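Courses > Automation Practice > Unit 4 > Handout 2

Good practice for sessions with hand-held grippers

Read this before your first bench session in April. It replaces the older Willer sheet.

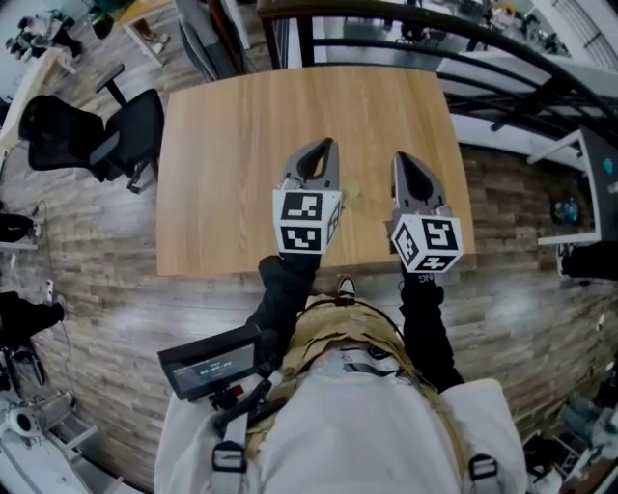 Fig. 1. Two hand-held grippers over the work table, marker cubes at the base of the fingers.

1. Markers

The marker cubes are how position is worked out, so treat them as measuring parts. Hold the gripper behind the cube and keep sleeves and straps off the printed faces. A face with a scratch or a lifted corner is reported and the gripper goes back on the rack. Do not tape over it.

At least 2 faces of each cube should stay in view during a task. Turning the wrist is fine. Crossing one arm over the other usually hides a cube, and the take is marked down for it.

2. Table

Only the objects for the current task go on the table. Cups, phones and spare parts stay off. Small clear or pale objects are easy to lose against wood grain - check where the object is before you start, and again before you leave the bench.

3. Floor

Gendus site rules ask for 80 cm of free floor on the side where the operator stands. Chairs are pushed back, bags go against the wall, and cables are routed behind the bench or taped flat. Other people keep their feet out of the strip while a take is running. Closed shoes for everyone.

4. Harness

Fasten all buckles before picking up the grippers. Tuck in loose strap ends. If you wear a display on the shoulder, read it between takes, with the fingers open and still.

Change operator after 50 minutes at most. Sore wrists are a reason to stop early, and you do not need to finish the set.

5. Records

Log every take, including the bad ones. The Huamán set used in Unit 5 has 875 takes, and the rejected ones were kept with a short note on each. Write the note the same day - "left cube hidden" is enough.

Related handouts
Handout 1: Reading a risk assessment
Handout 3: Labeling and storing takes
Skever bench: booking and opening hours
Unit 5 reading list

Gendus Training | Contact the course office | Back to top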